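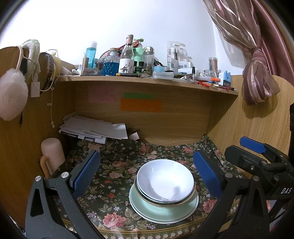

Do Unit Price Labels Change What Students Buy?
Project report, Consumer Studies
24 Nov 2018

1. Background

Our group started with a claim that turns up in nearly every budgeting leaflet handed to new students: read the unit price on the shelf label and you will spend less on food. The leaflet we were given at the start of the year says this twice and gives no source either time. We wanted to see if it holds up for people who live in shared housing, shop on foot and have one shelf in the refrigerator.

There are good grounds for doubt. A large bag of rice may be cheaper per pound, but a student who carries it up three flights of stairs and throws half of it away in May has saved nothing. The leaflet does not mention waste at all.

2. What we did

We picked two grocery stores within walking distance of campus, Vrettos and Busero. Vrettos prints unit prices on every label we looked at. Busero prints them on some goods and leaves them off others, and we could not find a pattern.

We asked students to save their grocery receipts for 4 weeks in October and fill in a short form at the end. 128 receipts came back in a state we could read. Between them they listed 391 items that were sold in more than one size, and those are the items we used. Fresh produce sold loose was left out, and so was anything from the hot counter.

For each item we noted whether the shopper had bought the size with the lowest unit price. Then we compared the two stores. We also went back to both stores to copy down prices, which took much longer than planned because Busero had moved its dry goods to another aisle.

3. What we found

Shoppers at Vrettos did pick the cheaper size a little more often. We do not think this proves much. Vrettos also puts its large sizes at eye level and its small ones near the floor, so the label may have had little to do with it. The two stores draw different crowds as well. Students from the Plellham dorms mostly go to Busero because the shuttle stops outside, and Plellham kitchens have less storage space than the houses near Vrettos.

The form gave us more to think about than the receipts. Most people said they knew what a unit price was. Far fewer could tell us what one looked like on the label, and several described the sale price. If people are not reading the number, it is hard to see how it could be saving them money.

Pasta and cereal were the items where size mattered most. With milk, almost everyone bought what they could finish, whatever the label said. That seems sensible to us, and a leaflet that calls it a mistake is giving poor advice.

We also tried Iltov, the price comparison app the leaflet recommends. It listed sizes that neither store carried during our visits, and on 8 items the price was different from the one on the shelf. We stopped using it after the first week.

4. Problems with our own work

The people who saved receipts for a month are probably the careful ones – the rest lost theirs or never signed up. We had no way of knowing how much food was thrown out, so the question we care about most is still open. Two stores is also a very small sample, and neither one agreed to change its labels for us, so we had nothing close to a real test.

We first planned to report savings in dollars. We dropped that because it meant guessing what each person would have bought otherwise, and our guesses kept coming out in favor of whatever we already believed.

5. What we would say so far

We cannot back the claim in the leaflet. Unit prices may help someone who reads them, has room to store food and eats what they buy. We would like the next group to ask about waste from the first day, perhaps with a kitchen diary, and to get shelf photos from both stores before anyone moves the pasta.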